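Section 4: Your first two-handed recording

You've charged the grippers, you've done the button check in Section 3, and now comes the best bit of the whole club year! Everything the Atgate arm learns for the October final, it learns from recordings that members make by hand, so each good fold you do counts towards the team.

Before you start

1. Pick a flat surface at about waist height. A bed is great, so is a big table.
2. Choose one cloth. Plain and light is easiest for your first go (save the stretchy T-shirts for later, they are monsters).
3. Check that both grippers show the same session number in the Stomita app. If they don't, close the app and pair them again, left hand first.
4. Tie back long hair and push up any floppy sleeves.

Note: you don't have to tidy up. Marcelle Maillard, who runs our training side, really does want ordinary rooms with ordinary stuff in them. Last year's arm was brilliant in the club room at Bralton and hopeless everywhere else.

Recording a fold

5. Hold one gripper in each hand and start the session. Wait for the double beep.
6. Close the left fingers on one corner of the cloth. Pinch the edge, not a great fistful.
7. Bring the right gripper to the next corner and close it too.

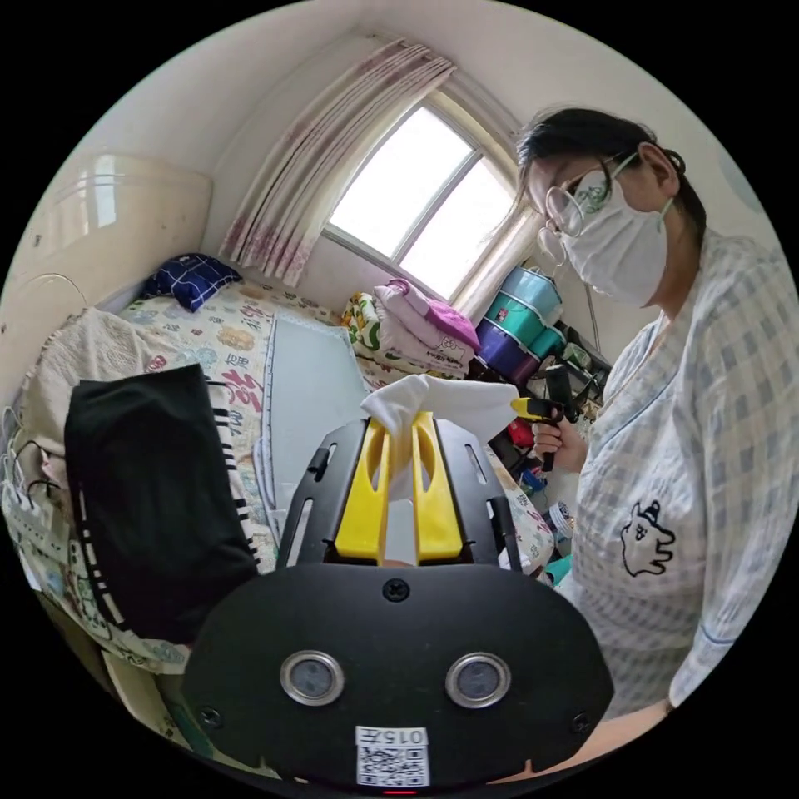
8. Lift both hands together, slowly, until the cloth is clear of the surface. A bit of droop between the hands is fine.
9. Lay it down, bring the corners across to meet the far edge, and open both grippers at the same moment if you can. It feels clumsy for the first ten tries and then suddenly it's lovely!
10. Stop the session and give the fold a name, for example "tea towel, half".

Caution: never squeeze the fingers shut on zips, buttons or anything hard. The tips chip, and we only have one spare set.

Caution: stop after 40 minutes and rest your wrists, even if you're on a roll.

If a fold goes wrong

Keep it. Florian Texier sorts the clips each evening and the fumbles are useful too, as long as you mark them "missed" before you upload. Please don't restart halfway through a clip, or the two hands drift out of step and the whole thing has to go.

How many do we need?

The team total stands at 1397 folds. Aim for 33 in your first sitting, and shout on the club page when you get there. Uploading is covered in Section 5.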